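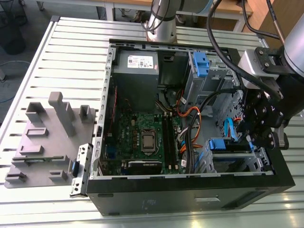
A **computer case**, also called a tower, chassis or system unit, is the enclosure that holds most of the parts of a desktop computer. It keeps the parts in fixed positions, protects them from knocks and dust, and guides air across the ones that become warm. Towers normally stand upright in use and are laid on their side for repair, with the side panel taken off, so that the motherboard lies flat and the parts can be reached from above. In a tower opened in this way, the power supply can sit in one corner of the chassis as a plain grey box with a label on top, while the drives are held in separate metal cages at the other side.

## Layout

The motherboard is screwed to a metal tray, with its rear ports facing an opening in the back of the case. The processor sits in a socket on the board, held down by a frame or lever, and in normal use is covered by a heat sink and fan. Memory modules stand in long slots nearby, which have latches at the ends. Expansion cards, such as graphics cards, plug in at a right angle to the board and are fixed to the rear wall by a bracket.

Drive cages are usually riveted or clipped into the front of the chassis. Many office machines use coloured plastic latches — blue and green are common — to mark the parts that can be released by hand. Cheaper cases rely on screws.

## Cabling

Power cables run from the supply to the board, the drives and, where needed, the graphics card. The wires are often coloured by voltage: yellow for 12 volts, red for 5 volts, orange for 3.3 volts and black for ground. Some makers use black sleeving or all-black wires instead. Data cables to the drives are thinner and may be any colour. Loose cables can block airflow or touch a fan, so they are often tied together or tucked beside the cages.

## Opening and repair

The computer is shut down and unplugged before the panel is removed. The panel may be held by thumbscrews, a sliding catch or a lock. The repair handbook by Azadeh Asadi and Helju Juška, used in the Tokik evening courses, advises touching bare metal on the chassis before handling any part, and fitting drives before the larger cables are connected.

Dust collects mainly at the front intake and around the fans. It is removed with a soft brush or compressed air, with the fan blades held still.

## See also

- Motherboard
- Power supply unit
- Drive bay
- Cable management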